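Bun Makers and Table Setters Wanted at Odosetti

Do you love steamed buns? Come and work with us! Odosetti is a small kitchen on Arwood Street, and we're looking for two people to join our morning crew starting in September. You'd be mixing and resting dough, shaping buns, filling the steamers and getting the baskets out to the table while people are still hanging up their coats.

You don't need restaurant experience. We'll teach you our dough (it takes a few mornings to get the feel of it, and everyone's first batch is lopsided). Good hands, an early alarm clock and a friendly way with families matter much more to us. We get a lot of kids, so a stray toy brick next to the baskets is a normal part of the day here.

Shifts start at 6 a.m. and run 14 hours a week in total, with breakfast included. You'll need to be able to lift a full flour sack and stand for most of a shift.

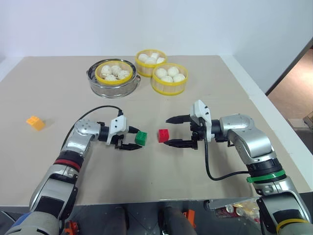
We especially want to hear from people who'd enjoy helping with our family bun mornings, where children shape their own dough and learn how a steamer works. Stop by 518 Arwood Street before noon and ask for an application, or leave a note with your phone number at the counter. Tell us your favorite filling!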